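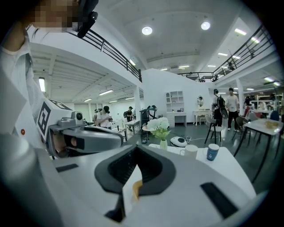
The extra floor space would be welcome but the ceiling lights under the upper level matter more, according to one reply to the consultation on the Kinau hall, which closed last week with 121 responses. A further reply asked for the furniture along the back wall to be left where it is.

Both points have been taken up in the plan now put forward by Anel, the company that runs the building. The plan covers the ground floor, the mezzanine and the storage rooms behind the hall, and the first changes are due in February.

Kinau has been in use as a shared indoor space since the old Tufa showroom moved out. The hall has 1,748 square metres of floor, counting the upper level, and most of it is one open room. Groups book it by the half day, and several are often in at the same time, with their own tables and equipment set up across the middle. Furniture left over from the showroom was kept for their use. It includes the white shelving cabinet with the desk section, and the white vanity table with the oval mirror, both against the back wall.

Under an earlier version of the plan, those pieces were to be sold and the wall left clear. A number of regular users objected. They said the open cubbies were the only place on the ground floor to put small items during a session, and that the desk section was used for paperwork at the beginning and end of the day. The vanity table had fewer supporters, but some groups set up household rooms in the hall and asked for it to stay as part of a bedroom corner.

Anel has agreed to keep both. The cabinet will be fixed to the wall, which it is not at present, and the vanity table will stay next to it. A wardrobe and a low chest of drawers will be brought out of storage and placed further along. Groups may move the smaller pieces but will be asked to put them back before they leave. A plan of the room showing where each item belongs will go up by the main door.

The small white tables are to be replaced over time. Several have chipped edges and one has a leg that no longer tightens. Asen, which supplied the originals, still makes the same size, and an order for 19 has been placed. The old ones in fair condition will be offered to users at no charge, first come, first served, for collection only.

Lighting drew the largest number of comments. The middle of the hall has recessed lights in the ceiling and there is general agreement that it is bright enough. Complaints were about the area below the mezzanine, where fluorescent tubes are mounted under the ribbed panels. People working there said some of the tubes flicker when they are first switched on and that the light is a different colour from the rest of the room. One group said it had stopped booking that side in the afternoons.

The tubes below the mezzanine will be changed in the first fortnight of February. The ones on the opposite side will be checked at the same time and replaced where needed. The recessed lights are not part of the work. Separate switches for each side were asked for in several replies, and Anel says it will get a price for this but has not promised to do it.

Upstairs, the black metal railing will stay as it is apart from repainting. A suggestion that solid panels should be fitted behind the bars was turned down on grounds of cost, and also after users said they liked being able to see down to the floor from the upper level. Bags and coats should not be hung over the rail. Hooks will be put up on the wall at the top of the stairs.

The question of bags took up a fair part of the meeting at which the plan was discussed. The hall has no lockers, and people either wear their rucksacks while they work or leave them on the floor beside the tables. There is to be a set of 72 lockers in the corridor outside, in two blocks, with coin locks that return the coin. They will be large enough for a full rucksack but not for a suitcase. Some users asked for them to go inside the hall, where they could be seen, but there was not enough free wall once the furniture was staying.

Walkways were also raised. On busy days the space between one group's workstation and the next can be narrow, and upright stands have been left in the way of people crossing the room. The new layout marks a clear route from the main door to the back wall and another to the stairs. These will be shown with tape on the floor at first. If they work, the lines will be painted later in the year. Stands and other tall equipment may be placed anywhere outside the lines.

Hire charges will not go up to pay for the changes, Anel said. The cost of the tables and lockers is being met from last year's bookings. The lighting comes under the maintenance contract. Charges are reviewed every summer and any increase after that would be announced in the usual way.

The hall will remain open during most of the work. The side below the mezzanine will be closed while the tubes are changed, and groups already booked there will be offered space on the other side or a different date. The upper level will be shut for two days for painting, and the stairs with it. Dates will be sent to everyone with a booking and pinned up in the entrance.

Two requests were left for another time. One was for a sink on the ground floor, which would mean running pipes across from the corridor. The other was for longer opening in the evening. Replies on opening hours were split, with some users wanting the hall until ten and people living nearby asking for no change. Anel intends to come back to both after the new layout has been in use for a few months.

Copies of the plan can be picked up at the Kinau front desk during opening hours. Anyone wanting one of the old tables should leave their details there.

Published 2018-01-24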